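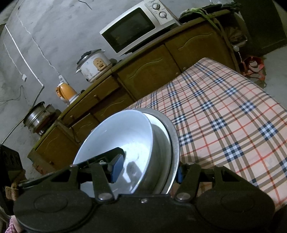 05/09/2020 工作间记录
航海日志转录与航迹复原,第二册

上午接着做Drorkine号那份日志的第二册。第一册的转录稿上周已经交给Filipa Rocha核对,她返回的意见集中在日期和风向缩写上,后面单独记。今天在场的有Saimi Heinonen、Bahman Nouri和我,Chantelle Shabalala下午从档案馆打电话进来。Impi Kokkonen不在,她负责的底图还停在上一版。

先记现状。两册合起来,转录表里现有1037行,一行对应原件上的一个时刻,不是一天。正午的那一行另加标记,写N。没有读出来的格子一律写“?”,原件本来就空着的写“—”。第一册里这两种混用过,有些“?”其实是空格,Bahman写了个小脚本把可疑的挑了出来,但还得有人对着扫描件一格一格看。这件事不急,放到下次。

一、日期

问题还是老问题:日志里的一天从正午开始,不是从半夜开始。按航海日的写法,某日的下午排在前面,次日上午排在后面,整段都记成后一个日期。第一册前面几页是这样,中间停港的那一段却换成了民用日,从半夜起算。离港之后又换回去。换的那一天没有注明,只能从值更顺序看出来。

Filipa的意见是全部换算成民用日,原件日期另留一列。我同意。表头因此改成三列:原件日期、原件时辰、民用日期。换算规则写在这里,省得每次翻邮件:

航海日的P.M.部分,民用日期等于原件日期减一天,时辰照抄。
航海日的A.M.部分,民用日期等于原件日期,时辰照抄。
停港段落,两者相同,不动。
随船观测者自己的天文草稿如果用天文日,那是另一套,正午起算但日期不提前,凌晨的观测要加一天。目前第二册夹页里有几张看起来是这一套,先不并入主表。

Saimi问正午那一行算哪边。我们定的是算前一个航海日的结尾,也就是随A.M.部分走,民用日期不变。原件上正午位置写在每页底部,跟这个定法是一致的。

换算之后,停港前后那个接缝处少了半天。记录上看,到港那天下午的内容只写了一次,位置在页脚,字很小。Bahman在第一遍转录时把它当成附注跳过去了。已经补上,行号往后顺延,旧行号保留在最后一列,不要删。

二、经度的起点

第二册封二有一行字,说明经度从哪里算起,墨水洇开了,能读出来的只有后半截。三种可能:格林尼治、巴黎、费罗。第一册没有写。

拿两个有把握的地点去比。第一个是出发港外的灯塔,第二个是他们停了几天的那个海湾口,海岬的形状在他们自己画的草图里很清楚。日志里给的经度分别减去今天的经度,如果差值接近2°20′,就是巴黎;接近17°40′,就是费罗;接近零,就是格林尼治。

灯塔那一处差值很小,落在格林尼治一边。海湾口那一处差得多一些,可是离2°20′也还远,方向也不对。照我的看法,起点是格林尼治,海湾口的偏差来自船上的天文钟。Saimi保留意见,她认为抄写员有可能在中途换了一张底图,草图上的经度是从别人的图上抄来的。两种说法现在都没法排除。暂时按格林尼治处理,在表头里注明“暂定”。

下一步要做的是找第三个点。候选是北面那个两峰岛,日志里用了很长一段写它,说从东南方向看两个峰合成一个。这个可以用地形数据反过来算视线,Impi会做。

三、天文钟

船上带了两只钟,日志里叫“甲钟”“乙钟”,原文是A和B,这里照字母写。每天上弦时间都记了,有一次B忘了上弦,停了,记得很老实。之后B的数字全部要打折扣看。

A的日差在出发港校过一次,在海湾又校过一次。两次数值不同,中间那段怎么分配就成了问题。最简单的办法是假定日差均匀变化,线性内插。Bahman照这个办法跑了一遍,航迹在外海的那一段整体往西挪,跟推算航迹的夹角变小了,看着合理一些。

但是线性这个假定没有根据。气温变化那么大,钟的日差不会匀速走。日志里有舱内温度,但只有一部分日子有。可以试试按温度分段,先做个粗的,看结果敏感不敏感。如果改来改去航迹只动一点点,那就用线性的,不再折腾。

记一下换算,免得再出错:钟差一分钟,经度差15角分;钟差四秒,经度差一角分。上个月有一版把秒当成分算,船跑到陆地上去了。那一版文件还在共享文件夹里,名字没有改,今天已移到“作废”目录。

四、正午纬度

正午太阳高度有记录的日子,都重新算一遍,不直接用日志里的纬度。原件常常把六分仪读数和改正后的高度写在同一格,两个数上下叠着,哪个是哪个要看大小。

改正项按下面的顺序:
指标差,日志里有的就用,没有的沿用上一次的。
眼高差,眼高按10英尺算,改正3.1角分,减。
大气折光,减。高度角10度时是5.3角分,再低的观测一律标记,不参与拟合。
半径,观测下缘的加,观测上缘的减。日志里多数没写哪一缘,默认下缘。

默认下缘这一条要当心。有一天算出来的纬度比前后两天的连线偏了半度还多,改成上缘就回到线上了。那天日志里写着太阳下半边被雾遮住。转录表里雾的那句话在备注列,算纬度的脚本不读备注列,所以一开始没有发现。Bahman说可以让脚本在备注里搜“雾”和“云”两个词,搜到就停下来让人看。加上了。

眼高10英尺也是暂定。甲板高度是从船的尺寸推的,原来的图纸没有见到。Chantelle说Ernell那边的目录里有一张同型船的侧面图,她去调。

五、航速和计程仪

日志每小时记一次节数和几分之几节。分母没有写,Saimi比较了全册,出现过的最大的尾数是7,所以多半是八分制。有人用十分制的话应当会出现8和9。没有出现,但这只是旁证。

计程绳的节距和沙漏的秒数也没有写。28秒的沙漏应当配47英尺3英寸多一点的节距,30秒的配50英尺8英寸。很多船用的绳结短于应有的长度,有的是图省事取整,有的是存心让推算位置跑在船前面,靠岸时稳妥一些。如果Drorkine号也是这样,推算航程会系统偏长。

做了个试算:取连续几天有正午纬度、航向又接近正南正北的航段,用纬度差去除推算航程。得到的比值确实都偏在一边,推算偏长。不过那几天有顺流逆流的问题没法分开。Bahman想找一段往北、一段往南、走同一片海的,两段平均,流的影响可以抵掉一部分。第二册后半有返航,应该能配出来。今天没有做完。 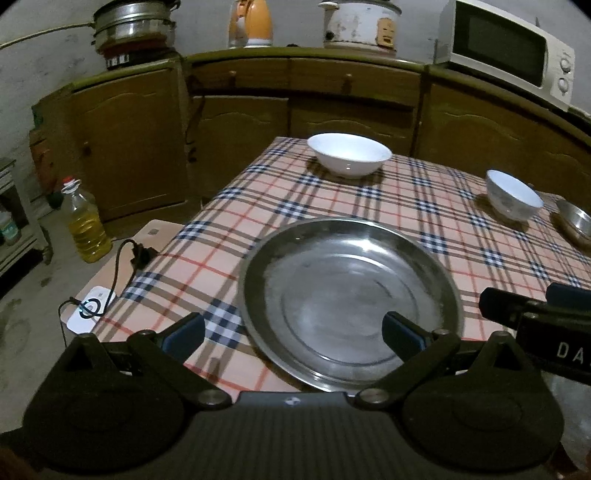 格子桌布上的不锈钢圆盘。

六、罗盘

磁差,原件写作variation,每隔几天观测一次,用日出方位。西磁差,从罗盘方位换真方位时要减。第一册有一段被我加了,符号反了,整段航迹往外张开,跟海岸线对不上,Filipa一眼看出来的。改完之后贴得好多了。

自差没有任何记录。船是木壳的,那时候的人多半不考虑,但甲板上有铁件,有炉子,航向不同,偏的方向也不同。能不能从日出方位的观测里反推出来,我不乐观,观测次数太少,当时的船头方向又不是次次都写。先当作没有,误差记在说明里。

风向缩写也顺便统一。原件的缩写用的是三十二点制,N b E就是北偏东一点,11°15′。第一遍转录时有人把b漏掉,写成NE,差得远。Filipa返回的表里她改了的都用红字,我已经合并,红字去掉,改动记录另存。下次转录请把b写成小写,前后各空一格,脚本认这个格式。

七、水深

测深数字后面没有单位。文字里有时说“寻”,但是哪一种寻不清楚。英制一寻是六英尺,1.83米。瑞典的寻短一点,1.78米。俄国的海寻也是六英尺,陆上用的那种七英尺,2.13米。前两种在浅水里差别可以忽略,第三种不行。

Saimi拿海湾里的锚地做了比较。锚位是用两个方位交会给出来的,位置还算准,底质写的是灰泥夹贝壳。现代海图的水深减掉潮差以后,落在六英尺那一种。她没有考虑沉积,也没有改算基准面,所以只能说七英尺的那种不像。我觉得够用了。表里统一换成米,保留原数。

底质缩写还缺一张对照表。目前认得的:m泥,s沙,sh贝壳,st石,g砾。有一个像c又像e的字母反复出现,可能是黏土,也可能是别的。等Filipa看。

八、编号3975

Chantelle下午打来的电话,内容基本上都跟编号3975的夹页有关。这是一张对折的纸,原来夹在第二册靠后的位置,编目时单独给了号,目录上写“航线草图,作者不明”。她今天在Ernell看到了原件,之前我们手上只有Skorka扫的那一份,背面没有扫。

背面有字。她在电话里念了一部分,是一串地名和里程,从海湾起,沿岸往北,最后一项后面打了个问号。笔迹跟日志正文不一样,跟夹页正面的图注倒是像。里程用的什么单位不知道。她按规定不能自己拍,已经填了申请,请Skorka补扫背面,多久能拿到没有准信。

如果这串地名是沿途问来的,那意义就不小。日志正文里讲过两次有当地人上船,一次留下吃饭,一次带他们进了河口,但是都没有写问到了什么。后来印出来的那本航行记里,北段海岸的走向画得相当准,而日志显示船根本没有进到那么北。图上那一段从哪里来,一直没有解释。夹页上的清单有可能就是来源。

也不要想得太远。现在只有电话里念的几行,我记下来的拼写未必对。照听到的样子记在附页上,标了“听写”,等扫描件来了重做。谁都不要把它录进主表。

Bahman提了一个可以马上做的事:把清单里的里程一项一项加起来,跟那段海岸线的长度比,看能凑出什么单位。念出来的不全,这个也等扫描件。

还有一点,Chantelle说折痕处有针孔,排得很直,像是曾经订在什么上面。第二册的装订线她对了一下,孔距不合。那么它原来可能属于另一本东西,后来才夹进去的。请她问馆里有没有装订记录。

九、底图

Impi的底图现在用的是今天的海岸线。河口那一块变化很大,沙嘴的位置跟草图完全两样,船的航迹有一小段压在陆地上。这不是计算错误,不要去“修正”。Impi上次留的话是,她可以从Tikkanen的旧海图里描一版海岸线,只描河口和海湾两处,别处仍用今天的。两种线用不同的颜色,图例里写清年代。

Tikkanen那套图我们有的只是影印件,缩过,比例尺不能直接量,要用图廓上的经纬度重新配准。控制点请至少取四个角外加中间的几个交点,纸张收缩两个方向不一样。

图上的误差怎么画,讨论了一阵。我原来的想法是每个正午位置画一个椭圆。Saimi觉得给展板看的图上椭圆太多,读者会以为是岛。她提议把航迹画成一条有宽窄的带子,外海宽,近岸窄。我觉得可以,不过带子的宽度得有来处,不能凭感觉。做法定为:经度方向的误差按距上一次校钟的天数增加,纬度方向按有没有太阳观测分两档。档位的数值由Bahman给。

十、展板文字

下午剩下的时间改展板。给学校用的那一版有一句写着船“发现”了这个海湾。日志里明明白白写着进湾时岸上有房子,有船,有人举火。改成“到达并测绘”。另有一句说船员“不知道自己在哪里”,也不准确,他们每天都有推算位置,只是误差有多大他们不清楚。改成“每天中午推算一次位置,经度常有较大的偏差”。

关于伙食的那块先不动。日志里饼干和腌肉的配给是按人按周写的,单位又是另一套,Saimi要另外做一张换算。咸鱼的记录只有停港前有,之后没有,不能据此说后来不吃。

字数还是多。Filipa要求每块展板正文不超过她给的上限,我们三块里有两块超了。我的办法是把钟和沙漏的说明移到桌面上的实物旁边去,展板只留航迹。沙漏复制品还没有到,先留位置。

十一、待办

Filipa:看底质缩写里那个像c的字母;确认第一册停港段补进去的下午记录。
Chantelle:同型船侧面图;3975背面补扫;装订记录。
Saimi:找往北往南两段同一海区的航段,挑好交给Bahman;配给换算。
Bahman:温度分段的钟差试算;误差带的档位;检查“?”和“—”混用。
Impi:两峰岛的视线;河口和海湾的旧海岸线描图。
我:把日期换算规则写进说明文件;作废目录里的文件改名;第二册剩下的页继续转录,从返航离港那一页起。

文件命名提醒一次:册号、页号、转录人姓氏首字母,中间用下划线。不要再加“最终”“最终改”。共享文件夹里眼下有两个都叫最终的,内容不一样,我比较了一下,差别在风力那一列,较新的那个把原件里的轻风和微风并成了一类。这个不该并,已恢复。

傍晚补记:Bahman的温度分段跑了一个粗版。外海航迹动得很少,靠近海湾的最后几天反而动得多,方向朝东。海湾口的经度偏差因此小了一些,没有完全消掉。对格林尼治的那个判断有利,但他用的舱温有一半是内插的,数值先不写进表里。脚本和输入文件放在他自己的目录下,谁想看自己去取,不要覆盖。

Saimi看了之后的意见:返航段如果用同一套参数跑,应当也能改善,不能改善就说明是凑出来的。返航段还没有转录完,我明天从那里开始。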